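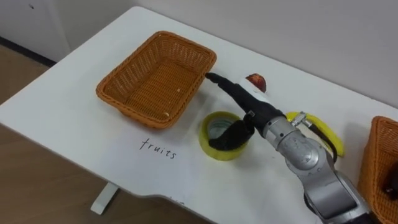 Maldale Allotment and Water Users Association
Minutes of the spring meeting, March
Start: 7:05 p.m.

Present: Bram Van Acker (chair), Wouter Groen (minutes), Lieven Nijs, Kiros Seyoum
Apologies: Réjean Chan

1. Minutes of the previous meeting
Approved with one correction. Under item 4, "east standpipe" should read "west standpipe". The east standpipe was not discussed.

2. Matters arising
The gate latch on the Eide side has been replaced. The invoice is outstanding and will be chased by Lieven Nijs. The request for a second compost bay is carried over until Réjean Chan can attend.

3. Water supply
Kiros Seyoum presented the meter readings. Metered use for the last growing season was 366 cubic meters. The submeter on the Nemar branch stopped registering partway through the season, so a split between the two branches cannot be given. The main meter is unaffected.

Pressure at the far end of the Nemar branch remains low when more than two taps are open. Kiros Seyoum attributes this to the reducer fitted at the junction box. Lieven Nijs considers root intrusion near the hedge equally likely and asked that the line be inspected before parts are ordered. Agreed. The line will be opened at the junction box and at the hedge, in that order.

Watering hours were discussed. The present rule (no hoses between 11 a.m. and 5 p.m.) stays in force. A proposal to exempt seedbeds was put to the vote and failed, one in favor, three against.

Action: KS to inspect the Nemar line and report in writing.
Action: LN to obtain a price for a replacement submeter, with and without fitting.

4. Plots and waiting list
All 76 plots are let. The waiting list stands at 8 names. Two plot holders have asked to give up half of their ground. Under the current rules a half plot can only be let if it has its own path access. Plot 31 meets this condition; the other does not, unless the neighboring holder agrees to move a cold frame. The chair will speak to the neighbor.

Renewal forms go out this month. The form will now ask for a telephone number as well as a postal address.

Action: BVA to speak to the holder of the adjoining plot.
Action: WG to revise and send the renewal form.

5. Drainage ditch, Genamano boundary
The ditch is silted over its lower section and the culvert grate is bent. The boundary agreement assigns clearing to the association and the culvert to the landowner. Wouter Groen will write to the landowner concerning the grate. Clearing will be done by hand – the bank is too soft for a machine – and spoil will be spread on the grass strip, clear of the path.

6. Any other business
Kiros Seyoum asked that the shed key be signed out in the book. Noted.
Lieven Nijs asked whether blue slug pellets are still permitted. The rules do not mention them. To be placed on the agenda for the next meeting.

7. Next meeting
Same place, 7 p.m. Date to be circulated by the chair.

Meeting closed at 8:40 p.m.
Minutes: W. Groen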